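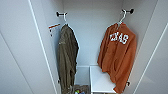 Vovell Members' Help: Lockers & Changing Rooms

Search help topics... Go

Coats bunching up in the narrow lockers?

Hi all, I've moved into one of the narrow white lockers on the Nyamweya side and I can't get on with it. I've got my long olive jacket on the left hook and my orange TEXAS hoodie on the right, both on plastic hangers, and the hoodie takes up far more than its half. The jacket ends up turned sideways and gets creased by home time. There's a smaller hook lower down on the left too, but the jacket hangs right over it. Any ideas? Also, is that big metal plate on the carpet meant to be bolted like that? I keep catching my toe on it.

Posted by mustardsocks, 23/09/2024

Fatima Venter
I had the same bother with 338 and what sorted it was slimmer hangers! The shiny white ones are lovely but they do push everything outwards. I got a pack of the thin velvety ones and swapped both over. Do the jacket up before you hang it as well, otherwise it flaps open and tangles with whatever's next door. And hoodies don't mind being folded, so if you're really stuck just fold it over the hanger bar (or leave it in your bag, it's a hoodie). I use my low hook for an umbrella and hang the shorter thing on that side.

Wafula Chege
No idea about hangers but I wouldn't go undoing any bolts on that plate. Ask at the desk, they'll know. There's a thin cable over it too so mind your feet. 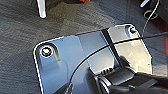

The plate on the carpet, with its bolts at the top corners

pebbledash_jo
get a wider locker

Related topics
Locker key stuck or lost
Swapping lockers in May
Eder padlocks: which size?
Damp coats and where to hang them
Vullodix card not opening the side door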